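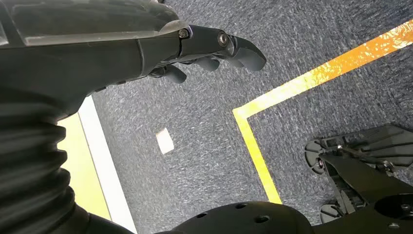 *The Cluvow Letter, no. 21, page 3*

## Sourdough questions, July pile

You lot have been busy! I answer these in whatever order they come out of the shoebox, so scroll around if yours isn't near the top.

**My starter smells like nail polish remover. Is it dead?**
Nope, it's hungry. Feed it twice a day for a few days and keep it somewhere a bit cooler. Mine did this all through July (I went to the lake and forgot it on top of the fridge, poor thing).

**Can I use plain all-purpose flour?**
Sure! I did for years. The dough will feel slacker, so hold back a splash of water the first time.

**Which size Dratlow pan do you use?**
The small one with the lid. I bought the big one too and my loaves spread out like pancakes in it, so that's where the onions live now.

**How long do you let a loaf cool?**
Longer than I want to. I aim for 40 minutes and usually crack at 21, and then the middle is gummy and I eat it anyway with butter.

**Do you still sell dried starter?**
Yes, in the little paper packets. Pick them up at Coppens on market mornings or write to me at Box 306 in Ereo. Please put your return address on the letter as well as the envelope, I recycle envelopes way too fast.

**Why is my crust so pale?**
Leave it in longer! Take the lid off for the last stretch and wait for a proper brown. If the bottom gets too dark, slide a baking sheet onto the rack underneath.

**Will you do rye next time?**
I will, if I can get my rye loaf to stop sticking to the basket. Send tips.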